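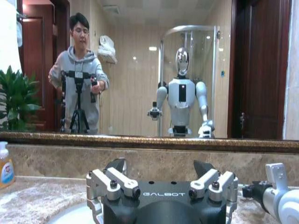 Sink end of the counter, with the soap bottle at far left

Search the archive... Go

Subject: Re: [stonecare] Jokov "lifetime" sealer, anyone?
From: Nabila Teoh

Nabila Teoh again, the one who always asks for the data sheet. I read the brochure twice and I still don't know what they are selling.

> The Jokov rep came through Merisville last month and quoted us
> $2,000 for all the bathrooms. He says two coats and you never
> have to seal again, and it stops etching too. The warranty is
> 5 years. Has anybody had this done? He was very confident and
> the sample tile he poured the coffee on looked great.

Start with the warranty. If a coating lasts for life, why does the paper behind it quit after five years? I asked Wosau the same thing when they had their "permanent" sealer, and the answer I got was that the warranty covers "product performance" and the lifetime refers to "expected benefit under normal use." Ask your rep what normal use is. Get it in an email.

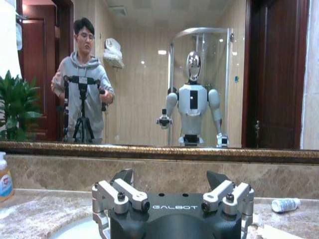
Then the etching claim. Sealers that soak in slow down staining. I have no quarrel with that. Etching is a different problem, where acid eats at the calcite on the surface, and a sealer down in the pores doesn't sit between the lemon juice and the stone. A topical film might, but then you own a film, and films scratch and go cloudy and have to be stripped. So which one is Jokov? The brochure says "bonds with the stone," and you could say that about gum.

Notice also that he poured coffee. Coffee is a staining test, and a fairly gentle one if you wipe it up while you're still talking. Ask him to leave vinegar on a polished marble sample overnight. Your sample, not his.
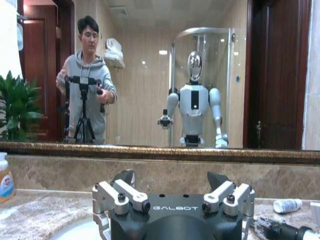

I'd also want to know what stone you have before paying for anything. Some dense granites hardly take sealer at all, and people sell it to those owners anyway. Put a spoonful of water down in a spot that doesn't matter and come back after lunch. If there's no dark patch, I would keep my money.

Baudry sells a plain penetrating sealer that I've used for years. It's dull stuff and you have to redo it, which they admit on the can. I don't get anything from them for saying so.

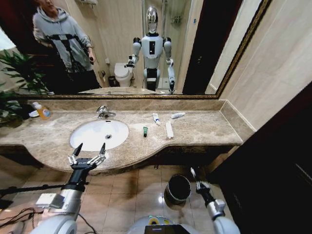 Price is the other thing that bothers me. He quoted a lump sum with no square footage on it, and no mention of prep. Take a long marble vanity like this one, with a rounded front edge and a big mirror over it. The edge gets leaned on and wiped far more than the back does, so I'd ask whether it's covered on the same terms as the flat part. I'd ask who pays if the stuff gets on the mirror trim, too. The tan floor tile would be a separate quote from any honest contractor, and I'd want it on its own line.

If somebody has had Jokov down for more than a couple of winters, please post, good or bad. Reviews from the week it was applied don't tell me much.

Nabila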